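Simulation training replaced our bench time, what changed for you?
Board: Work and Automation > Daily life on the job

saskia_p
Posted 7:42 am

Hello all. I work at Diton, in the team that prepares tasks for arm robots. Until March we did it on real benches. Now most of it is done in a simulated room, and the operators drive the arm from a desk. I want to hear from people at other workplaces who have had the same change. I put three views from the gripper so you know what my colleagues look at during a shift. 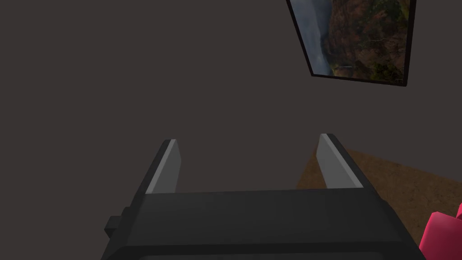
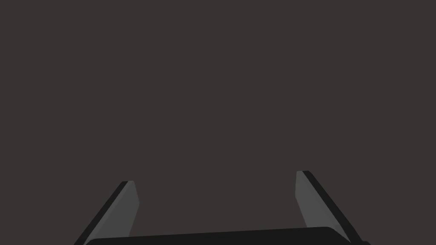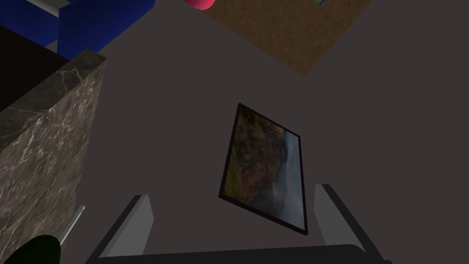
Gripper view in our simulated room, jaws open in all three. The landscape picture is in the first and the last.

My question is not about the quality of the software. It is about the people. We were a group who stood, walked and carried boxes. Now we sit. Two colleagues like it very much and one has asked to move to packing.

rhys_ellery
Posted 8:15 am

We did this at Whitcombe last year. My back is better and my eyes are worse. The hard part for me is a view like your second one, where there is only the gripper and a plain dark background. I cannot tell if I look at a wall or at a table from above. On a real bench I would simply turn my head.

Parvathi S.
Posted 8:31 am

I do not agree that this is a problem of simulation. A camera on a real gripper gives you the same kind of view. It is a matter of training. Our new people at Menadell get 5 shifts beside an experienced operator before they have a target, and after that they complain much less.

rhys_ellery
Posted 8:50 am

5 shifts would be nice. We got one morning and a PDF.

IslaR
Posted 12:06 pm

Saskia, how is your work counted now? With us this was the bigger change. On the bench the lead saw that a task was difficult and left you in peace. Now there is a number on the screen, 200 runs per shift, and a hard run counts the same as an easy one. In your last view there is a lot to keep in mind at the same time, the marble block on the left, the green thing in the corner, the picture in front of the fingers. I would not want to be paid by the run for that.

saskia_p
Posted 12:40 pm

Isla, we have a number also, but lower, 84. It was decided without asking us. I have written to our manager that long tasks should be counted separately and I wait for the answer.

h_trevaskis
Posted 1:22 pm

I am on the other side of this, I plan shifts at Darirex. Please do not think that every number comes from bad will. Before, I had no idea why one person finished early and another stayed late. With the counts I could show that the afternoon group always received the difficult rooms, and we changed the rotation.

IslaR
Posted 1:37 pm

That is a good use of it, Heather. But you could also have asked the afternoon group.

h_trevaskis
Posted 1:45 pm

I did ask. They said everything was fine. People say this to the person who makes the schedule.

Parvathi S.
Posted 2:10 pm

Both can be true. One more thing about the sitting: we agreed on a break away from the screen every hour, and it is in writing. When it was only spoken, the break disappeared in the first busy week.

rhys_ellery
Posted 2:28 pm

Parvathi, could you post the wording of that agreement? I would like to bring it to our lead.

Parvathi S.
Posted 2:55 pm

I will ask if I may share it and send you a message.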